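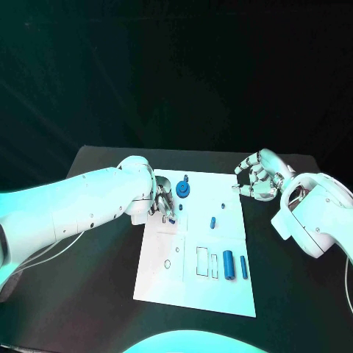

Left hand holding one of the small blue pieces, with the printed sheet on the table below.

Review: Prindis placement kit and rule booklet

Prindis sells this as a practice kit for two-armed robots with proper hands. You get a set of blue plastic parts, a printed sheet with outlines for where the parts go, and a 40-page booklet of rules for running and reporting a trial. We used it for most of February on our bench at Fladell. I was more interested in the booklet than the parts.

The rules are sensible. A trial starts when the first hand moves and ends when both arms are back at rest. If anyone touches the table in between, the trial is void and has to be logged as void. Too many labs quietly drop those runs, and I was glad to see it spelt out. The speed limit near people is lower than ours was, and we have now taken theirs. One person stands at the stop button and has no other job.

Section 3 covers scoring. A part counts as placed if it is inside its outline and released. It doesn't say what to do when a part touches the line. Wayne Morin and Yu-na Ma scored the same runs separately and disagreed mostly on this point. We wrote our own rule (on the line is a miss) and pinned it up. Prindis should settle it in the next edition.

The parts are good. The gear with its post is easy enough to see and grip. The tiny pegs are hard going for metal fingers, and the long rod will roll if it is let go too early. I'd like spare pegs in the box.

The sheet is the weak point. It comes folded and ours kept its creases, one down the middle and one across. The booklet says the sheet must lie flat but gives no limit for how flat. A stiff board would fix this. The booklet also asks for a plain, dark table, and the black outlines show up well on the white.

We logged 364 trials, void ones included. The log form is two sides of A4 and takes longer to fill in than it should. Soon-im Jeon copied it into a spreadsheet by the first Thursday and we stopped using the paper one.

Worth buying if your group has no written rules of its own. If you already follow the Woo procedure, borrow the booklet first and compare sections 2 and 3.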